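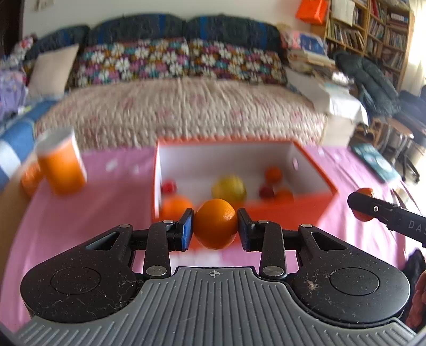 Can a machine do my chores yet? Serious question, sort of

Posted in: Home Tech and Gadgets

kershaw_amber
My mum turned 80-something (she won't let me say which) and my brother has decided that instead of a cleaner we should all chip in for a "home robot" as soon as there's one worth buying. He's been watching videos until all hours and he's convinced it's a year off. I've got a robot vacuum that eats the fringe on the hall rug every second morning, so you can guess where I stand!

What I want to know is what these things can really do in a normal house, with normal mess. Putting groceries away, picking clothes up off the floor, sorting the fruit bowl, that sort of thing. I don't care about backflips.

gundgate_ute
Short version from a bloke on a packing floor: no.

Longer version. Our place at Gundgate put in a picking arm for the citrus line in September. On one size of orange, coming down the belt one at a time under good light, it's a beauty. Doesn't stop for smoko. Then someone sends down a tray with a couple of lemons and an apple in it and it carries on like it's seen a ghost. We've still got 14 people on that line and I don't see that number moving any time soon.

Your mum's kitchen bench is the mixed tray, every day of the week.

Zhuoran Tian
I'd disagree with ute a bit there. Factory arms are set up for one job and mostly can't learn another without somebody coming out to reprogram them. The newer stuff learns from people doing the job by hand, heaps of times, in heaps of different rooms. Picking up a piece of fruit and putting it in a box is pretty much the first thing everyone tries, and the results I've seen are decent. Soft things are a different story. Towels, bread, a bag of salad... still rough.

So for the fruit bowl, Amber, I'd say you're closer than you think. For the clothes on the floor, your brother is dreaming.

kershaw_amber
Oh he'll hate that, thank you. He's already picked a spot for the charger.

raili_s
Can I put in a word for the boring bits? I did home care visits for 16 years before my knees gave out and I never had a client whose main trouble was that the fruit wasn't in the bowl. It was getting in and out of the shower, and opening jars, and the doona cover (oh my goodness, the doona cover). People show me these grippers holding a mandarin very nicely and I think, well, good on it, but can it peel one for Mrs next door who can't get her thumbs to work any more? That's the chore.

I'm not against it! I'd have loved something to lift the washing basket. I just think the people making them should go and spend a morning with someone who needs it. 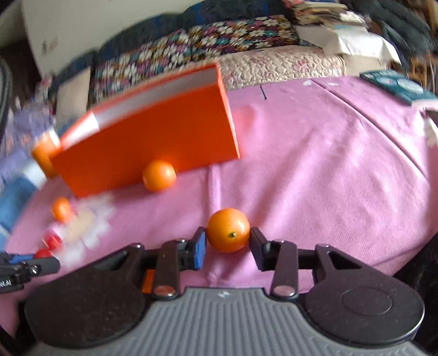

Which chore is hardest for a machine at the moment?

Anything where the thing changes shape while you're holding it. Fitted sheets are the classic, but peeling fruit, bagging rubbish and getting the doona into its cover are all up there. Hard, roundish objects that hold their shape are about as easy as it gets, and even then a tight corner or something half hidden behind something else can muck it up.

gundgate_ute
Who wrote that, the FAQ fairy? Agree with it though.

Zhuoran Tian
That was me, I was trying to answer properly for once.

And Raili, I take the point about peeling. It needs two hands doing different things, plus knowing how hard to push before you've got juice up the wall. I've only seen it done slowly, and with somebody standing by.

umesh_a
Coming at this from the other side, I fix the things. Small appliance repairs, out past Jorkgate, and I've had 13 robot vacuums across the bench this year and a couple of Grilteo mops. Almost every one was hair round the axle or a sock. If a flat disc on wheels can't cope with a sock, I'm not putting a thing with arms in the same room as my grandmother's teapot.

Also, who is going to repair it? I can't get a belt for the Grilteo as it is. The importer says to buy the whole base.

raili_s
Umesh, that's what would worry me as well. When the hoist broke at one of my regulars' places it took up to 5 phone calls just to get somebody to admit they serviced it.

kershaw_amber
Okay, but doesn't the dishwasher count? Nan would've called that a robot. It doesn't have hands and it still took the worst job in the house off us. Maybe I'm asking for the wrong thing.

gundgate_ute
Dishwasher is the best machine ever made and I'll fight anyone. Still can't unload itself.

Zhuoran Tian
The unloading would be a good test, I reckon. Plates fine, mugs fine, the plastic lids with a puddle in them, no chance.

umesh_a
Lids are the sock of the kitchen.

kershaw_amber
I went home for a bit and wrote this up for the family newsletter, which my brother edits, so we'll see how much survives. Pasting it so you can tell me if I've got anything wrong.

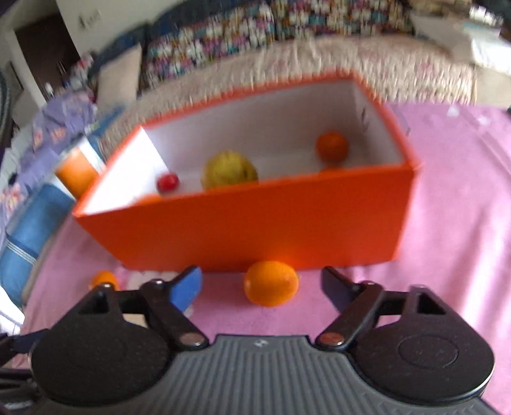 JORKGATE, 19th December

The great robot debate rolls on. Having asked people who work beside these machines, and people who mend them, I can report that a robot may well be able to put Mum's oranges in a box. It may not be able to peel one, fold a towel, find her glasses or change the bed, and if it breaks we could be waiting on a part for months.

My vote is for the cleaner, once a fortnight, and a decent jar opener from the hardware store. We can look at robots again when one of them can empty the dishwasher at my place, lids included. Anyone who'd like to argue can do it while they help me with the beds before everyone arrives.

Zhuoran Tian
Fair, mostly. I'd take out "for months", you don't know that.

umesh_a
Leave it in. I've got a Wei steam iron here that's been waiting on a thermostat since before winter.

Zhuoran Tian
That's an iron!

raili_s
Amber, get the jar opener that mounts under the cupboard, not the rubber one. The rubber ones go sticky. And get two, you'll want it yourself.

kershaw_amber
Ordered one of each before I saw this, of course. Brother has replied to the newsletter with a single link to a video and no words. It's folding a tea towel. Takes it ages, and I've watched it twice.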